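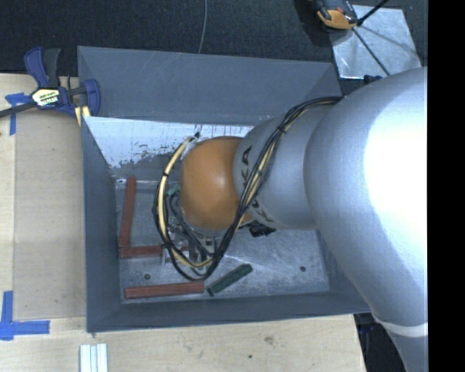
공유 12 · 댓글 4
작성: 즐라타 쿠즈멘코 | 26/10/2025

이 사이트는 쿠키를 사용합니다. 계속 이용하시면 쿠키 사용에 동의하는 것으로 간주됩니다. [동의] [설정]

플리니츠 창고동 비상구·소화설비 자체점검표 및 의견

점검자: 즐라타 쿠즈멘코
입회: 라디미르 하라심(시설 담당)
대상: 1층 하역장, 1층 보관구역, 2층 사무실, 외부 계단

지난 4월 점검표를 옆에 놓고 작성했다. 그때는 모든 칸이 '양호'였다. 한 항목도 빠짐없이 양호한 창고를 나는 본 적이 없어서 이번에는 칸마다 의견을 적는다. 읽기 번거롭더라도 끝까지 읽고 서명해 주기 바란다.

1. 비상구 개방 상태
[ ] 양호 [V] 조치 필요
하역장 쪽 비상구는 열린다. 다만 어깨로 밀어야 열린다. 하라심 씨는 습한 날에만 그렇다고 했는데 점검 당일은 맑았다. 경첩을 조정하거나 문틀을 깎아야 한다. 윤활제를 뿌리고 끝냈다는 보고는 받지 않겠다.

2. 피난 통로 폭
[ ] 양호 [V] 조치 필요
내부 기준은 750mm 이상이다. 바닥 노란 선 안쪽은 기준을 맞추지만 선 위에 팔레트가 걸쳐 있다. "잠깐 둔 것"이라는 설명을 들었다. 팔레트 밑에 먼지가 띠처럼 쌓여 있었으니 잠깐이 얼마인지는 각자 판단하시라.

3. 유도등
[V] 양호 [ ] 조치 필요
점등 확인. 예비전원 시험 버튼을 눌렀을 때도 모두 켜졌다. 눌러 본 시간이 짧아서 정전 때 얼마나 버티는지는 모른다. 다음 점검에는 차단기를 내리고 시간을 재자고 제안했고, 아직 답이 없다.

4. 소화기 비치 및 압력
[ ] 양호 [V] 조치 필요
압력 지침은 전부 녹색 범위. 문제는 위치다. 보관구역 안쪽 소화기는 라시디 선반 뒤에 있어서 표지만 보이고 본체는 손이 닿지 않는다. 표지를 옮기는 것으로 해결하려는 움직임이 있던데, 옮길 것은 선반이다.

5. 소화기 점검 꼬리표
[ ] 양호 [V] 조치 필요
월별 서명 12칸이 같은 펜, 같은 기울기로 채워져 있다. 아직 오지 않은 달의 칸까지 서명되어 있다. 담당자가 성실해서 그랬다고는 믿기 어렵다. 꼬리표를 새로 달고 지난 기록은 '확인 불가'로 처리할 것.

6. 화재 감지기
[V] 양호 [ ] 조치 필요
2층 사무실 감지기에 씌워 둔 비닐은 점검 중 제거했다. 도장 공사 때 씌운 것이라고 한다. 공사는 봄에 끝났다. 현장에서 조치했으므로 양호로 표시하지만 마음이 편하지는 않다.

7. 경보음 청취
[ ] 양호 [V] 조치 필요
하역장에서 지게차가 움직이면 경보음이 거의 들리지 않는다. 제나드에서 보낸 견적서에는 시각경보기 추가가 들어 있는데 왜 그 수량이 필요한지 근거가 없다. 경보기가 필요하다는 데는 동의한다. 근거 없는 견적에는 동의하지 않는다. 음량 측정부터 받자.

8. 외부 계단
[ ] 양호 [V] 조치 필요
난간 고정 볼트가 아래쪽에서 헐겁다. 손으로 돌아간다. 계단 밑 재떨이도 치울 것. 금연 표지가 바로 위에 붙어 있다.

9. 집결지 안내
[ ] 양호 [V] 조치 필요
안내판에는 정문에서 200m 떨어진 주차장으로 적혀 있다. 그 주차장은 지금 울타리로 막혀 있다. 직원들에게 물어보니 각자 다른 장소를 말했다.

10. 대피 훈련 기록
[ ] 양호 [V] 조치 필요
패트니스 양식으로 작성된 기록은 깔끔하다. 소요 시간, 참가자 명단, 강평까지 있다. 그런데 명단에 그날 휴가였던 사람이 들어 있다. 훈련을 다시 하고 이번에는 내가 문 앞에 서 있겠다.

시설 담당 의견(하라심)
1번과 8번은 이번 주 안에 처리하겠습니다. 2번은 출고량이 몰릴 때 대안이 없습니다. 임시 적치 구역을 정해 주시면 따르겠습니다. 5번은 제가 서명한 것이 아닙니다.

점검자 재의견
임시 적치 구역 요청은 타당하다. 도면을 보내 주면 같이 표시하겠다. 5번은 누가 서명했는지보다 누가 소화기를 봤는지가 궁금하다. 사진이나 메모가 남아 있으면 제출 바람. 4번과 9번은 담당자와 기한이 비어 있으니 서명 전에 채울 것.

점검자 서명: 즐라타 쿠즈멘코
시설 담당 서명: (미서명)

새 글을 이메일로 받아 보세요. [구독하기]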